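The Toy in the Dining Room

The kit came from Prantl in a carton the size of a pizza, which should have warned him. Damian Rüegg had ordered it in January for his sister's boy, who was four and lived two streets away and had asked for a horse.

It wasn't a horse. It was a construction set. The lid said it could become a horse, or a windmill, or a "pull-along companion," and that it would delight builders of any age for 500 hours. Damian, who was fifty-one and had once been beaten by a folding chair, took the lid into the kitchen so he wouldn't have to look at it.

He had set aside Thursday evening. He cleared the newspapers off the dining table, put on the good lamp, and sorted the dowels into long, medium, and the ones he couldn't make up his mind about. The instructions were in pictures only. A cheerful man without a neck held up a stick. In the next picture he had a horse.

By eight o'clock Damian had a wheel on the end of a stick.

He telephoned his sister.

"How's the horse?" said Ilse.

"It has a wheel."

"Horses have legs."

"This one will be faster."

She asked whether he wanted her husband to come over, in the voice of a person offering to call an ambulance. Her husband had built their deck. He had built it in a weekend and he brought it up at Christmas. Damian said that everything was under control, hung up, and pushed another dowel in where there seemed to be room for one.

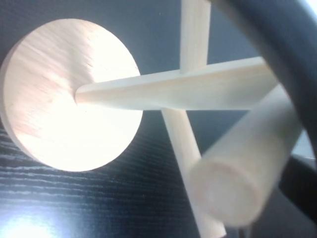
The trouble was that it was starting to look like something. It wasn't a horse and it wasn't a windmill, but it had an attitude. From the chair by the radiator it might have been a bird with one large eye. From the doorway it was closer to his old geography teacher at Brallcombe, who had also leaned to the left and disapproved of people coming in late.

He went back to the neckless man, turned the page upside down, and felt they understood each other better that way. He took out one dowel and the whole thing sighed. He put it back.

At ten he rang the helpline. A recording thanked him for choosing Prantl and told him he was number 47 in line, and he stood there with the phone against his ear, moved by the thought of forty-six other people at forty-six other dining tables, all of them uncles. Then there was pan flute music. He got as far as number 44 before he fell asleep against the sideboard, and when he woke the line was dead and his cheek had the pattern of the tablecloth on it.

He carried it over on Saturday in a shopping bag, with a towel over the top.

The boy was in the hall in one sock. Ilse was behind him, arranging her face. Her husband had come in from the deck specially and was holding a cup of coffee at chest height, like a man at the opera.

Damian took off the towel.

It was quiet for a while. Then the boy lay down on his stomach and looked at the thing from underneath. He flicked the wheel with one finger and it went around with a small dry squeak.

"It's a crane," he said.

"Yes," said Damian.

"Where's the hook?"

"It's on order."

Her husband opened his mouth, and Ilse stepped on his foot.

They played cranes until lunch. The crane lifted the other sock, a spoon, and with some help from Damian's hand the corner of the rug. Around noon a leg came off, or a neck, and the boy put it back in a different hole without consulting anybody, and the squeak stopped.

Walking home, Damian found one short dowel in his coat pocket. He thought about going back. He turned it over a few times, and then he put it in again and went to see what hooks cost.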